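Why Is Red Cabbage Purple? And Why Does It Change?

A page for young readers from the Nurnotar children's science corner

Go to the market and look for red cabbage. You will find it, but it will not be red like a tomato. In most places it looks purple. In some gardens it looks almost blue. In my language we say "blue cabbage", and my neighbor from another village says "red cabbage", and we have the same cabbage in the soup. Who is right? Both of us, and in this page I will explain why.

The color has a name

Plants make their colors from very small things called pigments. A pigment is a kind of matter that takes in some colors of light and sends other colors back to your eye. Grass has a green pigment, chlorophyll. Carrots have an orange one, carotene. Red cabbage has a pigment with a long name: anthocyanin. You say it like this: an-tho-SIGH-a-nin. It comes from two old Greek words, one for flower and one for blue.

You can meet anthocyanin in many other places. It is in blueberries, in black grapes, in the skin of an eggplant, and in some autumn leaves. Lettuce can have it too, if the leaves have red edges. Green lettuce shows you mostly chlorophyll.

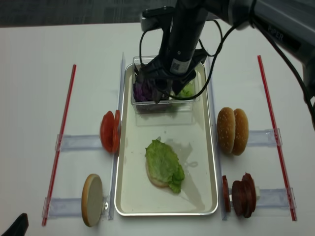

But my grandmother's cabbage was red when she cooked it with apples, and it was blue when she forgot the apples, wrote one reader after our page on carrots. That reader has seen a very important thing. The apples are sour, and sour things change this pigment. Let us see how.

Sour and not sour

Lemon juice, vinegar and apples are acids. An acid tastes sour. The opposite of an acid is called a base. Baking soda in water is a weak base, and soap in water is often a base also. Plain water is in the middle, and we call it neutral.

Anthocyanin changes its shape a little when it meets an acid or a base. The change is much too small to see, even with a good magnifying glass. But when the shape changes, the pigment sends back a different color of light, and this we can see very well. With acid it becomes pink or red. In the middle it is purple or blue-purple. With a base it goes to blue and then green, and with a very strong base it can even be yellow. (Please do not look for a strong base at home! They burn the skin.)

Scientists measure sour and not sour with numbers, and this is the pH scale. Seven is neutral. Less than seven is acid, more than seven is base. Lemon juice has a pH near two. Baking soda water has a pH a little more than eight.

Try it at your kitchen table

Ask an adult to help you, because we use hot water and a knife.

You need:
50 grams of red cabbage, cut in thin pieces
400 milliliters of hot water
a big bowl and a strainer
four clear glasses
lemon juice, white vinegar and baking soda

Put the cabbage in the bowl. The adult pours the hot water on it. Wait until the water is cool. Then pour everything through the strainer and keep the purple water. Do not throw away the cabbage, it is still good in a soup.

Divide the purple water between the four glasses. The first glass you leave alone, so you can compare. Put a spoon of lemon juice in the second and a spoon of vinegar in the third. In the last one put a small spoon of baking soda and stir.

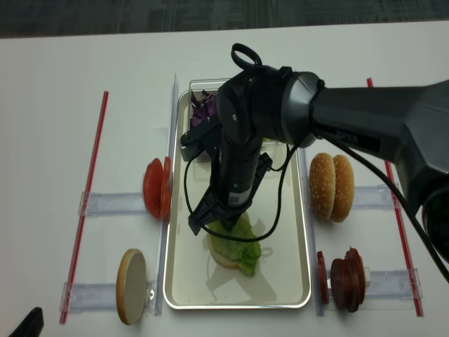

Now write in your notebook which color you have in every glass. It is good to write it at once - after some hours the colors become weaker, and the baking soda glass changes the most. If you like, pour a little of the lemon glass slowly into the baking soda glass. You will hear it and see bubbles. The bubbles are a gas, carbon dioxide, and the color will start to go back toward purple.

Use a white paper behind the glasses if it is difficult to see the difference.

And the garden?

Some people say that cabbage is more red in sour soil and more blue in soil that is a base. You can read this in many garden books. But the plant keeps its own sap at nearly the same pH, so the kind of seed and the weather are also important. Cool nights help the leaf to make more pigment. If you plant in July for the autumn, look at the outside leaves every week and see when they become darker.

Words to remember

Pigment: the matter that gives a color.
Anthocyanin: the pigment of red cabbage and blueberries.
Acid: a sour thing, for example vinegar.
Base: the opposite of an acid.
Indicator: a thing that shows acid or base by its color. Your purple water is an indicator.

Next page: Why do onions make us cry?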